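Writing Down What "Done" Means

The first version of the handling rules at Inora ran to 2 pages and said almost nothing about when a recording should be thrown away. Operators with a gripper in each hand worked through household tasks, and each of them decided alone whether a run was good enough to keep. When Natsumi Fukuda compared 363 runs from April against the written task cards, she rejected 229. Most of the rejected runs had no mechanical fault. The card said "place neatly," and the operators had read it in different ways.

The current version defines an end state for every task. For paired items such as footwear, both pieces must rest on their soles, side by side, toes in the same direction. A small offset between left and right is allowed. A piece on its side is a fail, and the run is marked as a fail and kept, with the reason entered in a fixed field. Free-text reasons were dropped after the first month. They could not be sorted.

Marker cubes get a section of their own. Faces are checked for scratches, lifted corners and glare before a session. A cube that has been knocked is treated as moved, and the gripper goes back through calibration before it is used again. The operator who reports a knock may not be the one who clears it. Cristian Puma, who drafted the section, wanted a limit on session length as well. It was set at 350 runs per calibration, and he still considers that too generous.

Cables are covered in four lines. They must reach the full work area without pulling on the wrist, they may not cross the object being handled, and slack is kept on the operator's side. The fourth line assigns responsibility for checking the first three to the operator, at the start of each task.

The longest argument concerned background objects. Fundex, which shares task cards with Inora, clears the table down to the items named on the card. Inora leaves ordinary things in place and requires only that they stay put for the length of a run. Its reasoning is that a policy trained on bare tables will be tested in rooms that are not bare. The two groups now record which rule applied, and the shared card has a box for it.

What remains open is who may change a card once recording has started. The draft allows the session lead to do so, provided the card gets a new number and earlier runs keep the old one.
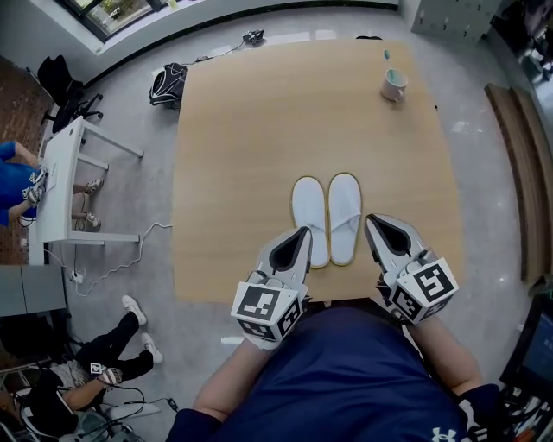
Yasir Dhanial would take that permission out of the draft altogether, arguing that a card changed halfway through a session should end the session, and that a new number only hides the fact that two different tasks were recorded on one day.

Contact the editors | © Stosach | Back to top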